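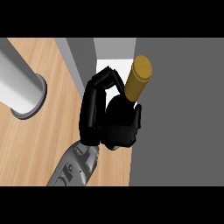
Tralholm Children's Reading Group, School of Education

Call for participants: parents and teachers who read aloud to children aged four to nine

Every fall a new stack of picture books arrives with a note on the back cover saying that the story will help a child cope with moving, or with a sick grandparent, or with being left out at recess. Publishers say it, and bookstores shelve by it. We have been reading the research behind these claims for two years and we are not convinced there is much of it. A good deal of what gets quoted comes from very small groups of children, and in several cases the person who measured the effect also wrote the book.

So we are running a study, and we need people who read to kids.

The question is a narrow one. When an adult stops in the middle of a story to ask questions, does the child remember more of the story a week later, or less, or about the same? Teachers are often trained to stop and ask. Many parents do it because they were told to. Some of us suspect that a child who keeps getting interrupted loses the thread, but a suspicion is all it is, and Radomír Procházka, who designed the reading schedule, thinks the rest of us are wrong. We would like to find out.

Who can take part

Parents, grandparents, foster parents and other adults who read to a child at least twice a week. Teachers and aides in preschool through third grade. You do not need to be a good reader. Please don't practice. We are looking for 64 adults in all, half of them reading at home and half in a classroom.

The child should be between four and nine and should be read to in English. It is fine if other languages are spoken at home. If your child has already been in one of our studies, write to us first, as one of the books may be the same.

You can't take part if you work for a children's publisher or if you sell a reading program. We had to drop a few people last time for that reason and it was awkward for everyone.

What you would do

You will get four picture books in the mail, one a week. They are ordinary library books with no lesson printed on the back. We took the jackets off where there was one. With each book comes a card telling you either to read straight through or to stop at the marked pages and ask what is written there. You don't get to choose, and we would ask you not to swap the cards with a friend.

Each reading takes 12 minutes or so, longer if the child wants to look at the pictures, and that is allowed. You record the sound only, on your own phone. A week after each reading, one of us calls and talks with the child about the story for a short while. A parent can stay in the room and listen in but should not help. Grandparents, we mean you too.

Classroom readers do the same with a small group, and we come to the school for the follow-up talks. Ecaterina Costache arranges those visits and will need a signed letter from your principal before the first book goes out.

What you get

$75 once the four weeks are finished, and you keep the books. If you stop early you still keep the books you have. We can't pay the children, but they get a sticker sheet, which in our experience matters more to the younger ones than it should.

What we are not offering

We won't tell you whether your child reads well for their age. We aren't testing that. Taking part will not improve anyone's grades, and if you see a flyer for this study that says it will, it is not our flyer. We also don't give advice on which books to buy for a particular problem. We get that question every week - please ask a librarian.

Recordings are kept on a university computer and erased after they have been written out. Names are removed. The results will be published whichever way they come out, including if nothing comes out at all.

How to sign up

Call or stop by the group's office in the Pfeiffer Building and ask for Wiebke Grube. She will go over the consent form with you and answer questions, including the rude ones. Evening calls can be arranged. The first books go out in October, and places in the home group usually fill before the classroom ones do.

Posted September 6, 2019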